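Aurora and Night Sky Questions I Get Asked a Lot

I run the little sky-watching page for Clemden and the paddocks out past it, and my inbox fills up every time there's a whisper of aurora. So I've put the usual answers in one spot. I'll add more when I get a cloudy night.

Can you really see the aurora from Clemden?

Yes, a few times a year if you're patient, more when the Sun is busy. We're a long way from the good latitudes, so it sits low on the southern horizon and you want nothing in the way. Town itself is hopeless because of the lights on the oval. I drive out to the Rustad lookout, which takes me 30 minutes with a stop for chips.

Why didn't it look pink like the photos?

Your eyes are pretty poor at colour in the dark! A camera soaks up light for several seconds and you don't. Most nights I see a pale grey smudge, sometimes with taller streaks that come and go. I've only had proper red with my own eyes twice, and I yelled both times.

What's the green colour, then?

Oxygen, mostly, at 100-odd kilometres up. The red is oxygen as well but much higher, and that's the bit we tend to get down our way – the green is often hidden over the horizon.
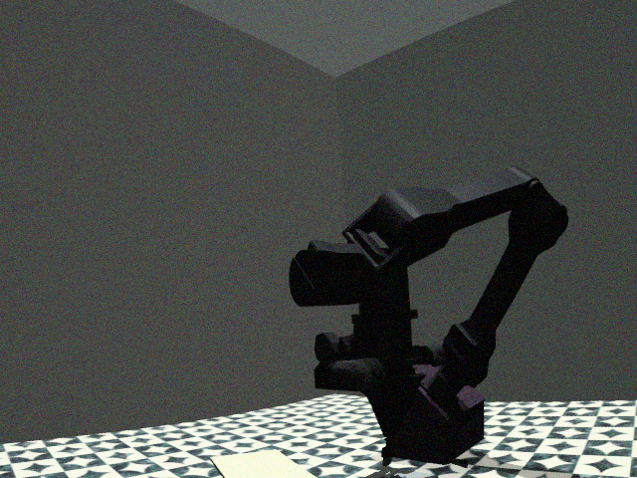 Do I need a fancy camera?

Nope. A recent phone with a night mode will do it, so long as you prop it on something solid. I use a second-hand tripod and a two-second timer so my finger doesn't jiggle it. If you've got a proper camera, start at ISO 1000 and fiddle from there.

How do I know when to go out?

I check the forecast at breakfast and again at dinner, and I send a note to the mailing list if it looks promising. There are 126 of you on it now, which is lovely. Forecasts are often wrong, so please don't be cross with me if you freeze for nothing (I'll be out there freezing too).

Is Illovar any better than Rustad?

It's darker, and the horizon is flatter. The road in is rough though, and there's no phone reception past the grid, so tell someone where you're headed. Anville is fine for planets but too bright for anything faint.

Does the Moon matter?

A lot. A full one washes out everything but the strongest displays. A thin crescent is no bother.

Can I bring the kids?

Please do. Pack beanies, a thermos and a red torch, and keep white headlights off near the lookout if you can.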